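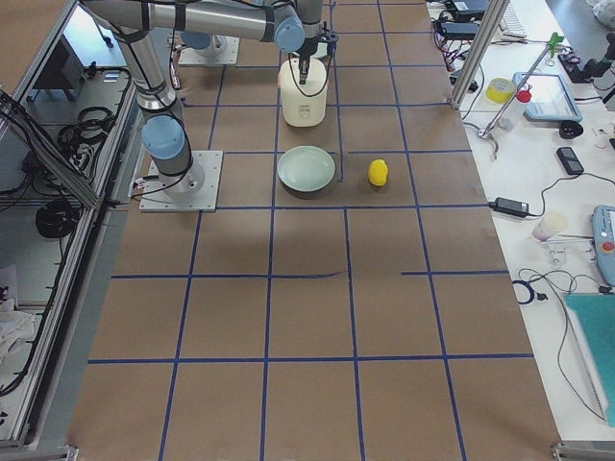

Nerea Barrios
칸 나눠 심기는 상추나 래디시까지는 좋은데 호박 들어가는 순간 무너져요. 작년에 한 칸에 한 포기 넣었다가 옆 칸 당근을 다 덮었습니다. 저는 그냥 줄뿌림으로 돌아갔어요.

밭고랑초보
앗 호박은 저도 당했어요ㅋㅋ 그래도 전 칸 나누기 편입니다! Brurkham 텃밭에서 길이 290cm짜리 틀밭 하나 쓰는데, 고랑으로 할 때보다 뭘 언제 심었는지 훨씬 잘 기억나더라고요. 시금치 뽑은 칸에 바로 바질 모종 넣고, 그 옆엔 쪽파 넣고… 계속 뭔가 자라고 있어서 매일 가고 싶어요.

검색어를 입력하세요 검색 상세검색

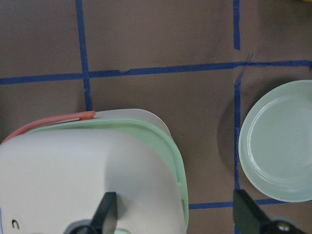 밭고랑초보
간격 얘기를 더 하자면, 저는 한 칸을 50cm로 넉넉하게 잡아요. 교과서보다 크지만 가지나 고추는 이래야 바람이 통합니다. 겨울에 배치 연습할 때는 갈색 바탕에 파란 테이프로 선을 그어 보면 감이 확 와요. 진짜 밭에는 노끈이 낫고요!

hennessy443
노끈은 비 몇 번 맞으면 늘어져요. 대나무 쪼갠 걸 추천합니다. 그리고 50은 낭비 아닌가요? 상추를 그렇게 심으면 흙이 다 드러나서 풀만 신나는데.

밭고랑초보
상추는 한 칸에 여러 포기 넣죠! 칸이 크다고 하나만 심는 건 아니에요. 제가 돌리는 순서는 잎채소, 콩, 열매채소, 뿌리채소입니다.
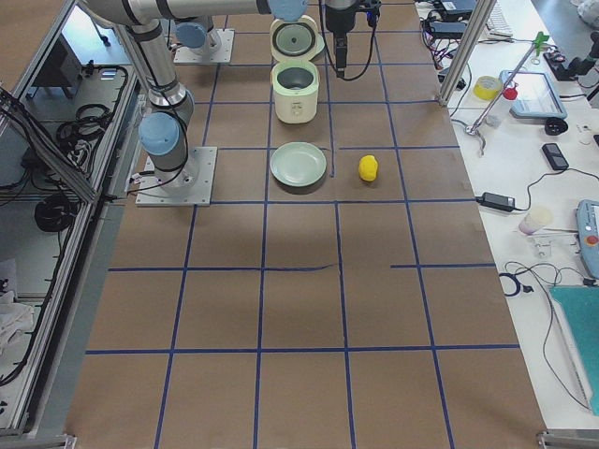
콩 다음 칸은 밑거름을 조금 줄여요. 대신 열매채소 들어가기 전에 퇴비를 한 번 더 섞고요. 12월에 이 순서를 공책에 그려 두면 봄에 모종 가게에서 덜 흔들립니다(그래도 매번 토마토를 더 사 옵니다…).

Nerea Barrios
순환은 줄로도 돼요. 이랑마다 번호 붙이면 끝인데 굳이 칸이어야 하나 싶네요. 물 주기도 줄이 편하고.

밭고랑초보
점적 호스 쓰시면 줄이 편한 건 인정! 저는 물조리개파라 칸이 좋아요. 한 칸 주고 다음 칸 가는 리듬이 있거든요.
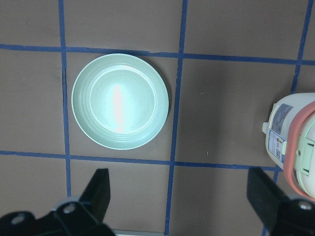 그리고 키 큰 작물은 북쪽 줄에 몰아 주세요. 옥수수를 남쪽에 세웠다가 비트가 여름 내내 그늘에 있었던 적이 있어요. 잎만 무성하고 뿌리는 탁구공보다 작았습니다.

댓글 3

nitlow
옥수수 북쪽, 저장합니다. 베란다 화분도 같은 원리겠죠?

aston563
호박은 구석 칸에 심고 덩굴을 틀 밖으로 빼면 돼요. 저는 이렇게 해서 칸도 지키고 호박도 먹습니다.

hennessy443
윗분 방법은 통로가 없어져서 반대예요. 지지대로 올리세요.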